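Bellthorpe talk, speaker notes, 30 minutes with questions
Weronika Kalinowski

Slide 1. Title
Say hello. Check the clicker works before making jokes about reliability.

Slide 2. What we were testing
Automated suturing on the Julley bench rig, two arms, practice tissue. One arm drives the needle, the other holds the edge. By June we had logged 2072 stitches and were getting pleased with ourselves. Pause here, the surgeons will enjoy it.

Slide 3. The job itself
Leave this up for a while. Point out the needle in the right jaws and the loop of thread off to the upper left. Ask the room which one they would worry about. Most people pick the needle. So did we.

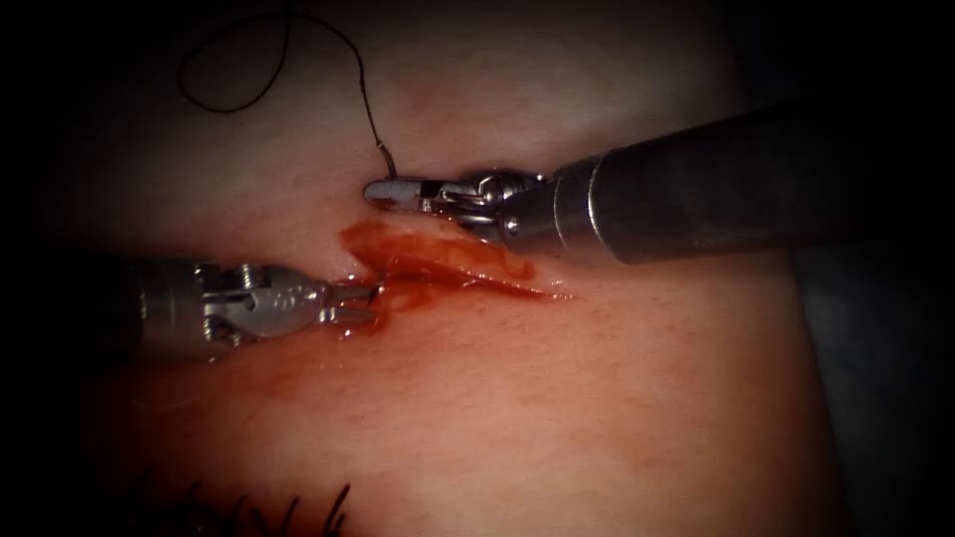 Slide 4. The fault
Stitch 556 of the Tuesday run. The right wrist cable had stretched. The encoder sits at the motor end, so the software believed the jaws were exactly where it had sent them. They were 3 mm off and pulling. The log says "nominal" all the way through – read it out slowly.

Slide 5. Why the stop was late
Force limit set for the old Hermans wrist, never changed. I signed that sheet. Own up quickly and move on.

Slide 6. What changed
Cable check before each run. Lower force limit. Kulura tracker now compares the real tip position with the commanded one and halts on a mismatch. It also halts when somebody leans on the bench. We are working on that.

Questions. If asked about patients: bench work only.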